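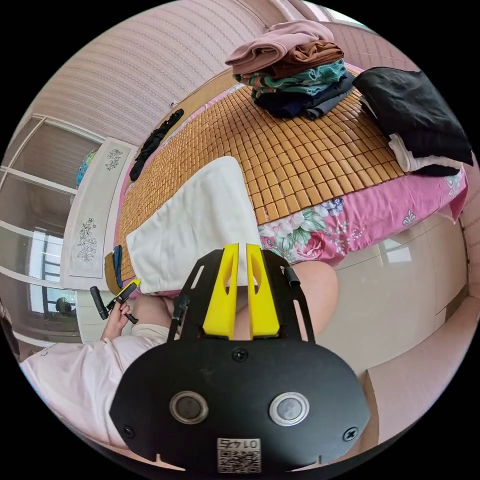

Movalholm Folding Set – equipment and budget notes

This file covers what we need to buy before the next round of home recording. Task data and splits are described in the main card.

Hardware
Hand-held grippers are used in pairs, one per hand. We own 3 pairs and want 4, so that one can stay on charge. Quote from Andden: 1273 per pair, shipping not included.
Yellow fingers are a wear item. Order spares with each pair – they are not sold singly. 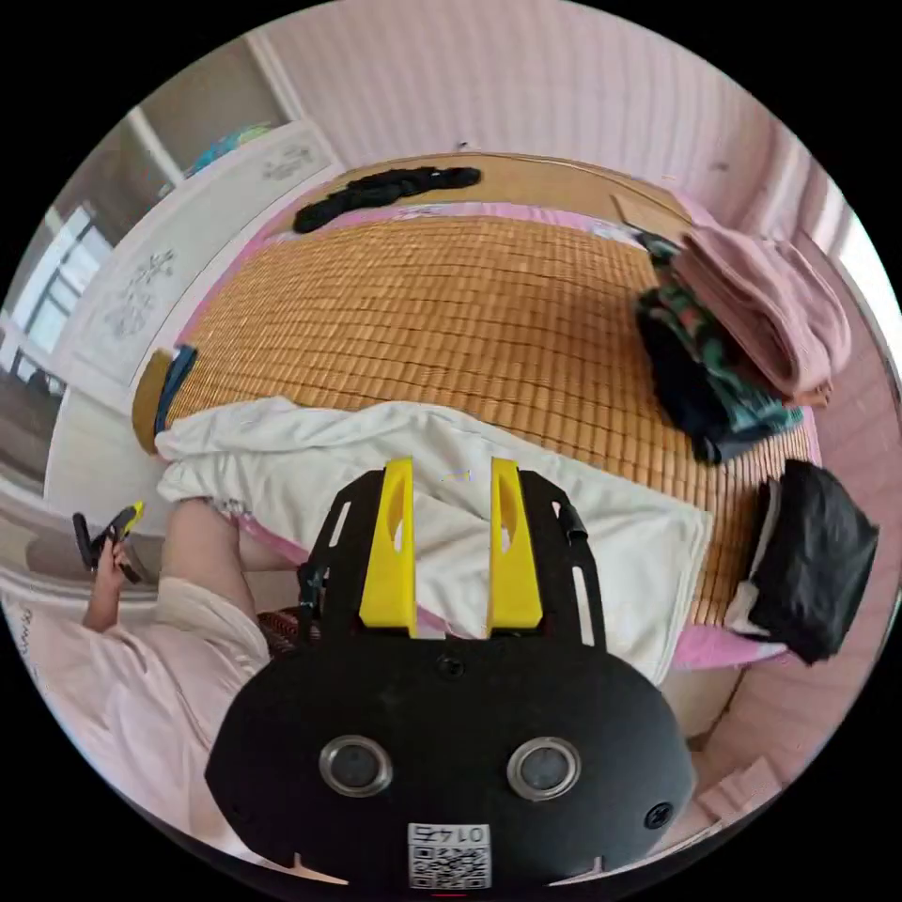
Storage and cables are a separate line, 175 per site. Laine Lūse keeps the site list. Towels, clothes and blankets come from the household and are not budgeted.

Open items
- Second quote from Vanags, requested November 5, 2020
- Label numbers for the new pair
- Carry cases: hard or soft?

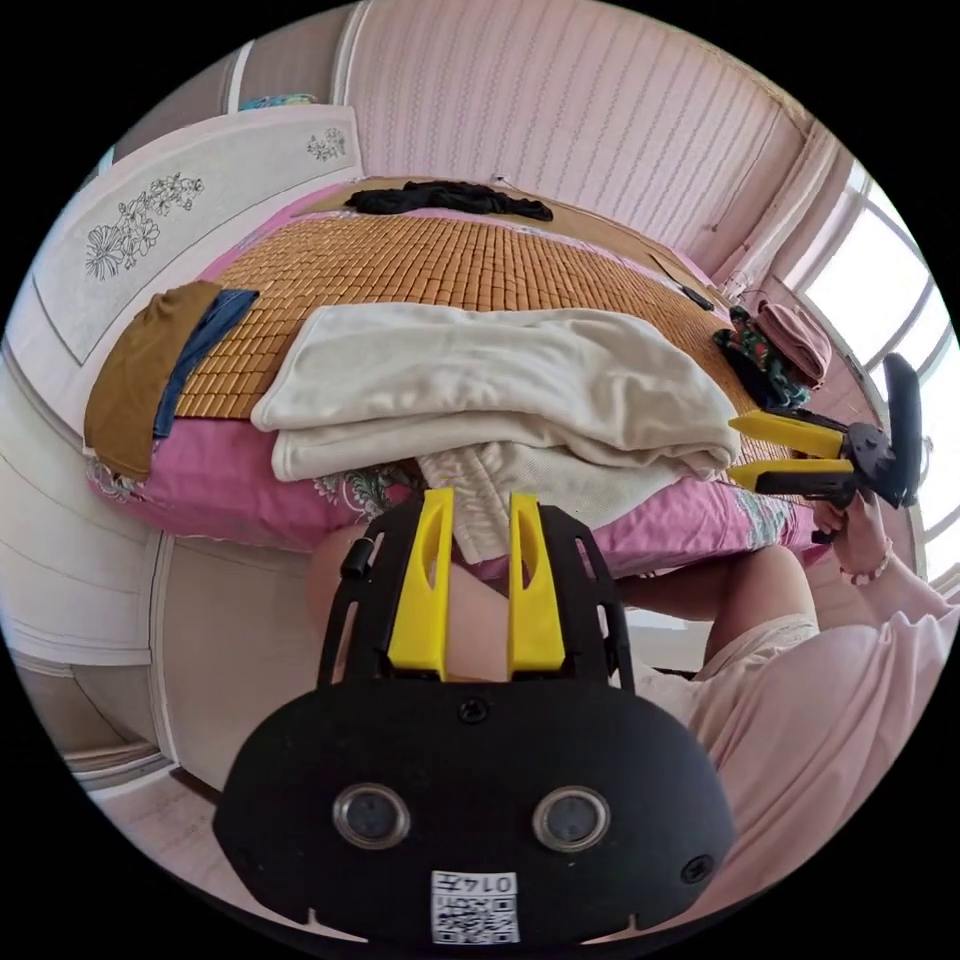 Do not order through the Jemero account, it closes at the end of the quarter. Send requests to Normunds Org with the site name and the label number of the unit being replaced.

Contact: Rekha Pinto (budget), Aigars Paju (repairs)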